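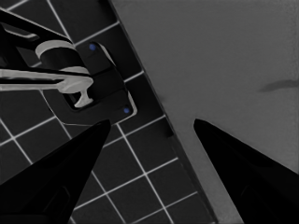
Shanthi Sikder

When the food benefit arrives on the card, it is easy to spend most of it in the first week. I did this for years. Now I divide the month before I go to the store, and my kitchen is calmer.

First I write on paper what must last until the next payment: rice, dry beans, oil, flour, onions. These I buy on the first day, in the big bags if the price per pound is lower. Check the small numbers on the shelf label, sometimes the big bag costs more.

Then I keep 66 dollars apart for fresh things and go for them three times in the month. Milk and greens do not wait.

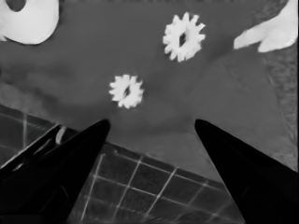

Two white gears, one larger than the other.

Cook the beans one pound at a time and freeze them flat in bags – they thaw quickly under the faucet. Write the date on the bag before you fill it, the pen does not hold well on cold plastic.

Keep every receipt until the month is over. The balance is usually printed at the bottom, so you do not need to call the number on the card.

Ask at your farmers market if they take the card. In Pridholm they do, and in October my neighbor Judite Bettencourt got 9 pounds of apples there for sauce. Soft apples are good enough for this, and the seller often gives a lower price near closing time.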